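Section 2. Planning and Budgeting for a Two-Arm Sorting Station

Read this section before you request a quote. It covers what to buy, what to set aside money for, and what to check in the room. Assembly starts in Section 3.

The examples in this section use a light tabletop job, picking up wrapped candy at a table with a bowl on it. Plan around your own parts wherever they differ in size or wrapping.

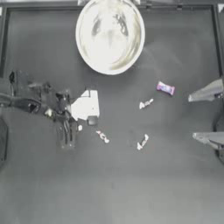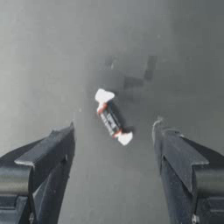
2.1 Decide what the station will handle

1. List every item the grippers will pick up. Include the smallest and the most slippery one.
2. Set aside 50 pieces of each item for testing. Wrappers get worn with handling, so keep the test pieces separate from anything you plan to sell or serve.
3. Write down where each item starts and where it has to end up. If the target is a bowl or tray, measure its height and the width of its opening.
4. Send the list and the measurements to your Dasamik dealer with the quote request. Quotes made without them have to be redone.

Note: Twist wrappers are harder to plan for than boxes. The ends fold and flare differently on every piece, and a finger that closes on a twisted end may not hold. Ask the dealer to test on your own items.

2.2 Choose the arms and fingers

1. Order 2 arms if the work needs one to hold or pass while the other places. For plain pick-and-place, start with one and leave table space for the second.
2. Choose finger tips for the smallest item on your list. Narrow tips reach between items that lie close together. Wide tips hold larger items better.
3. Add one spare set of fingers per arm to the order. Fingers wear first, and a station without spares stops when one is damaged.
4. Decide whether you need wrist cameras. An overhead view shows the layout of the table. A wrist view shows how the fingers line up with one item. Most buyers who handle small items end up ordering both, and adding the wrist cameras later means running the cables again.

Caution: Do not mix fingers from the Edo and Quintero lines on one arm. The mounting holes match but the stroke does not, and the fingers can strike each other when closing.

2.3 Plan the table and the lighting

1. Pick a matte surface in one plain color. Glossy tops cause glare.
2. Check bowls and trays for glare too. A shiny white bowl under a ceiling light can wash out the area next to it. Budget for a dull-finish replacement if needed.
3. Allow for a diffused lamp on each side of the table. One strong light gives hard shadows from the arms.
4. Leave clear floor on the side where the operator stands.

2.4 Build the budget

Enter each line below on the planning sheet, even when the amount is zero.

Arms and controllers
Fingers, including spares
Cameras, mounts and cables
Table, bowls or trays, lamps
Delivery and installation
Operator training
Service plan, first year

Allow 6 weeks between the signed order and delivery. Training is booked separately. Krystyna Dudek at the Hurkwood office keeps the training calendar, and Yesenia Solís handles service plans. Prices quoted before the February price list are no longer valid.

Caution: Do not schedule production work for the week of installation. The arms have to be calibrated on the table where they will be used, and moving the table afterward means doing it over.

Section revised March 19, 2020.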